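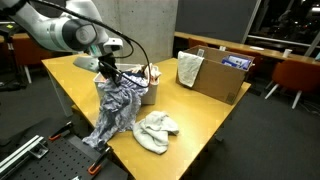

Who can take part in the Trerora student robot day in October?

Any school team with students from the age of 10 can take part, and the team does not need to own a robot.

Skesby, October. The Trerora robot club opens the registration for its student robot day, which will take place on a Thursday in the hall of the Inodach school. There are places for 40 students. The club was started by students of the school and meets every week after the lessons.

The subject of this year is laundry. Each team must write a program with which a robot arm takes towels and other cloths and puts them in a bin. For a person this is an easy work, but for a robot it is difficult, as a cloth has a new shape each time one picks it up. A team has 60 minutes to prepare and then makes its run in front of the jury.

"Last year we worked with wooden blocks, and the students asked for something harder," says Evangelia Christodoulou, who teaches the club. "With cloth they must try many times, and they learn to write down what went wrong."

Kilian Stöckli, a student in the club, has practiced since the summer. "My first program closed the gripper too early. I changed one number and then it closed too late," he says.

The jury is led by Yuk-lan Kuo. The company Schwaiger pays for the lunch of all teams.

The doors open at 9 in the morning. Visitors are welcome and the entrance is free. Teams can register with Burgi Mösli at the school office.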